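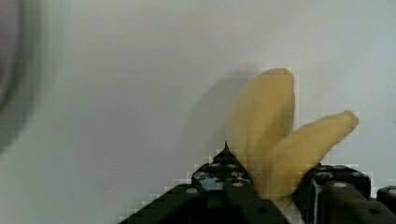 ## 4. Leveling and Surface Care

This section applies to all Zamholm tables with fixed legs. Tables delivered with the Brenville caster kit are covered in Section 6. Complete Section 3 (Frame Assembly) before you continue.

### 4.1 Leveling the table

You will need the 13 mm wrench from hardware bag 3192 and a spirit level. Two adults are required for steps 1 and 2.

1. Move the table to its final position. Lift it by the frame at both ends. Do not drag it.
2. Tip one end up slightly and turn each foot by hand until it is fully screwed in. Repeat at the other end.
3. Place the spirit level along the long edge of the top. Note which end is lower.
4. At the lower end, loosen the lock nut on each leg. Turn both feet outward by the same amount until the bubble is centered.
5. Turn the spirit level to lie across the short edge and repeat step 4 for the lower side.
6. Press down firmly on each corner in turn. If the table rocks, lengthen the foot that does not touch the floor.
7. Tighten all lock nuts. Do not force them.

**Note:** On carpet, check the level again after one week. New carpet may need a second adjustment.

**CAUTION:** Do not extend any foot past the red line on its thread. If the floor slopes too much to level the table within this limit, use the Fankhauser extension feet, order number 1563.

### 4.2 Before first use

The top is shipped with a clear protective film. Peel it back slowly from one corner, keeping it low and close to the surface. Remove any remaining adhesive with a cloth and warm, soapy water, then dry the top completely. Wait overnight before placing rubber mats or other items with rubber feet on it.

### 4.3 Daily cleaning

1. Clear the top and brush off crumbs and grit.
2. Wipe with a soft, damp cloth and a small amount of mild dish soap.
3. Wipe again with clean water.
4. Dry with a second cloth, including the edges and the underside of the rim.

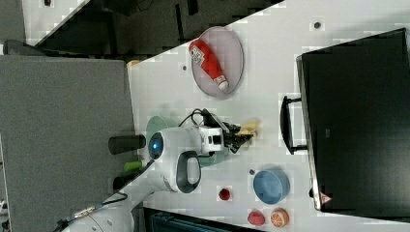 *Figure 4-2. White tabletop with a light green plate.*

Ink, beet juice, mustard and strong tea should be wiped up promptly. For a stain that remains after normal cleaning, mix baking soda and water to a thin paste, leave it on the mark for five minutes and rinse. Test the paste first on an area that is not normally seen.

**CAUTION:** Do not use scouring powder, steel wool, acetone or products containing chlorine bleach. Damage from these products is not covered by the Gukine warranty.

**CAUTION:** Hot cookware must be placed on a trivet. Heat marks cannot be polished out.

### 4.4 Periodic checks

Every three months:

- Check that all lock nuts are tight.
- Inspect the edge band for gaps or lifting.
- Clean dust from the leg brackets.
- Confirm that the table is still level.

If an edge band has lifted, stop wet cleaning in that area until it has been repaired. Contact Gukine Service with the serial number printed on the label under the top.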